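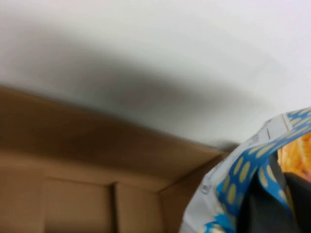

What do we need to decide before the equipment order goes in?
Whether the second packing station gets its own arm, or whether the money goes on grippers and spares for the one we have. The order form closes for changes in December and the arm is the only line with a long lead time.

October 26, 2020. Notebook, Stondby sorting bench. Entry by Siu-ming Choi, figures checked by Chi-keung Shih.

Task as before: snack packets sorted by type into open cardboard boxes. The trials are there to size the order, so notes below stick to what affects cost.

Gripper fingers. Flexible packets are the difficult class. The film creases and folds around the fingers, so the width at closure tells us very little about whether the grasp is good. Two options priced:

(a) Panel soft fingers, sold in pairs. Cheap, short delivery. Wear rate unknown on crisp packets.
(b) Ko force-sensing fingers. Dearer by a factor of three, need a new cable run down the forearm and a firmware update. Would give us a slip signal.

Ran 93 picks with the present fingers. 16 were poor: packet held by one corner, or let go short of the box. Most of the poor ones were large crisp packets taken near the seal. Flat biscuits gave little trouble once the approach height was lowered. CK thinks half the poor picks are a planning fault and would not be cured by buying anything. I agree for the corner grasps, less so for the drops.

Wrist camera. Close items are usable, background goes soft at short range. Acceptable for grasp checks, poor for judging where the box rim is. A fixed overhead camera would do the rim job. Florkosier quote one with bracket and lens, and it fits under the small-purchases limit, so it need not wait for the main order. Put down as item 4.

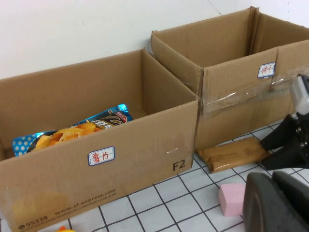 Can the boxes stay as plain cardboard, or should we budget for plastic totes?
Cardboard stays for now. Totes go down as an optional line, to be looked at again when the second station is settled.

Reasons, for the record. Used courier cartons cost us nothing and we can write the class on a label (薯片 on one, 饼干 on the other) and swap them when they get tired. Against: sizes vary, walls bow, and every new carton means teaching the drop pose again. Setting up a fresh pair took 66 minutes last time, most of it on the rim heights. If totes of a fixed size bring that down to a quarter of an hour, they pay for themselves in staff time before the year is out. CK to ask for one sample tote before we commit.

Grid mat is worth keeping on the list. Placing the cartons by the lines is quicker than measuring from the wall. One more mat needed if station two goes ahead, none otherwise.

Draft order as it stands:

1. Panel soft fingers, four pairs. Firm.
2. Ko sensing fingers, one set, on trial terms if they will agree. Firm if trial, otherwise hold.
3. Second arm with controller. Hold.
4. Florkosier overhead camera, bracket, lens. Firm, order separately.
5. Totes. Optional.
6. Grid mat. Depends on 3.
7. Spare wrist cable. Firm. Omitted last year and we lost a week.

Items 1, 2, 4 and 7 together come to roughly 70 per cent of the allocation. The arm does not fit in the remainder. It would need either the training money moved across or a lease. Lease terms asked for, no reply yet. Note that the lease figure we were given in spring left out the controller and the teach pendant, so check the wording this time.

Power at station two: existing socket is on the same breaker as the compressor. Needs its own supply if item 3 goes ahead, and that is not in any of the figures above. Ask buildings for a price.

To do
SC: repeat the pick run with Panel fingers when the first pair comes, same packets, same order.
SC: log grasp position relative to the seal, missing from the present sheet.
CK: tote sample, lease terms, socket price.
CK: ask Ko whether the firmware update can be rolled back.

Second-station decision carried over until the lease terms are in.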